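From: Josefina Aravena
To: Scent Swap list
Date: December 16, 2019
Subject: Re: Anyone tried the Hakley vetiver?

Emiliano Zapata wrote:
> I keep going back and forth on the new Hakley vetiver. My tester strip
> smelled like wet grass for an hour and then like nothing at all. Is it
> worth getting a proper sample, or did I already get the whole show?
> Also, does anyone still have the old Zurkico one to compare? I wore it
> for years and I'd love something close for February, when my last
> bottle will surely be gone.

Emiliano, please get the sample! Paper does this one no favors. I had the same wet grass on the strip and almost passed, and then I put two sprays on my forearm before dinner and kept sniffing my own sleeve until bedtime (my sister moved to the other end of the couch).

On my skin it opens sharp, with grapefruit peel and a green, rooty smell like a potato you just pulled out of the ground. I mean that kindly. The peel goes away fast, maybe before you've found your keys, and then comes a long smoky stretch with a bit of salted nut in it. That's the part I love. Late in the evening it turns soft and a little soapy, close to the skin, and I can still catch it up to 17 hours later on a wool scarf.

I do have the old Zurkico, a third of a bottle, kept in a drawer. I wore one on each wrist yesterday. Zurkico is sweeter and rounder, with more tobacco in the middle, and it fills a room in a way the Hakley doesn't. If the tobacco is what you're after, you might like Skutadia better. It's 60 dollars for the 20 ml travel size, and the first ten minutes are pure pencil shavings — wonderful or awful, depending on your school days. I came down on the side of wonderful and bought it.

One thing about spraying: go light. Three sprays of the Hakley gave me a scratchy, bitter edge that I never got with two. I also liked it more over plain lotion than on bare skin, and a lot more in cold air. I walked the dog in it this morning and it was gorgeous, all smoke and frost.

Now, for the January swap, this is what I can send out. Write to me off list and tell me which ones you want.

1. Hakley vetiver, small decants, as many as people ask for until I get stingy.

2. Old Zurkico, one decant only, and Emiliano has first call on it.

3. Skutadia, a couple of decants. Mine is from the new batch, which smells a touch drier to me than the one Emiliano passed along last winter.
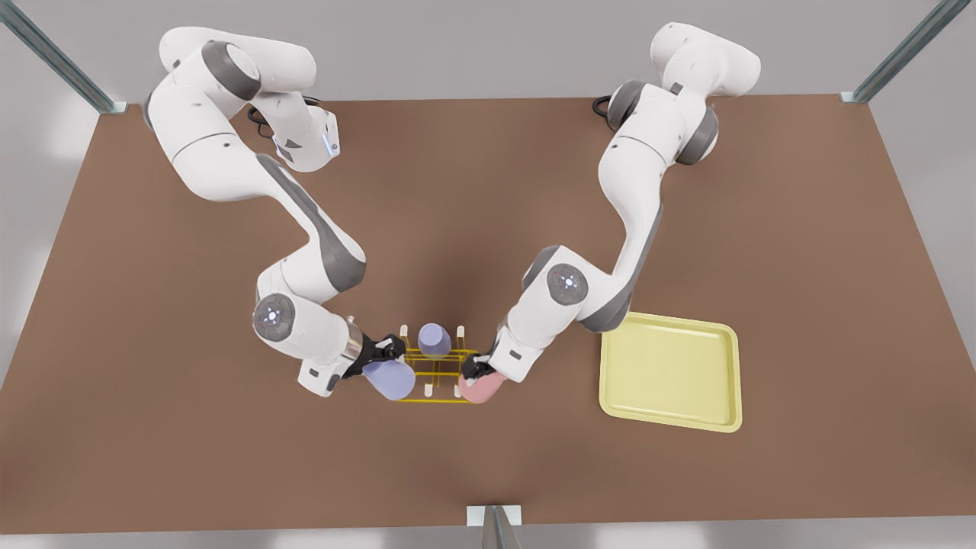
4. Qureshi rose and saffron, nearly full bottle. Beautiful stuff, but it wears me and I've finally admitted it. I'd trade the whole thing for anything with fig leaf.

I'll wrap the caps in tape this time, so no more perfumed mailboxes. And Emiliano, tell us what you think once you've worn it for a full day!

Josefina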